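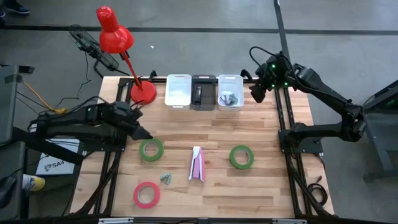
2 min read

Hi Morfudd — quick update on the desk-tidying work, so you have something to show the Lloyd people before the February review.

We're up to 44 good examples on the stationery task, all done on the Sanlow table with the three bins along the back. The tape rolls (green and red) are going well! The left arm does most of the reaching for those. The pink stapler is a pain, because it tips when the gripper comes in low, so I threw out 7 runs and we now start over whenever it goes on its side.

Štěpánka Štefanec has been checking every run before it goes into the training set, and she caught 2 where the wrist camera had dropped out partway. I'd never have spotted those myself. We swapped the cable and it's been fine for the last three sessions.

Money-wise we're on plan, except for the spare gripper fingers from Turcombe, which I'd like to order now — could you sign off on that? Next up is moving the lamp between runs so the lighting changes a bit.

2018-11-01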